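Search stories Go
Stories > Short fiction > The Flollholm Estimate
Last updated: July

The Pludonora quote allowed for two arms and 20 spare bins. Wonine wanted 418 a month on lease; Coste would sell outright, service excluded. The planner at Flollholm put both in one sheet and left the simulation running.

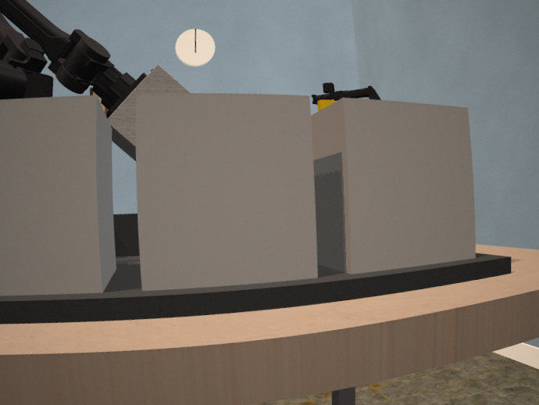
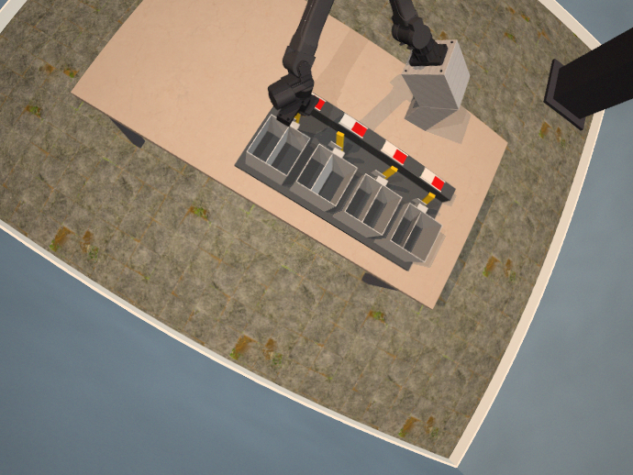
Grey boxes in both views, and no line for them in the budget. She added 240.

Coste replied at noon that the price held for orders under 1000, delivery extra.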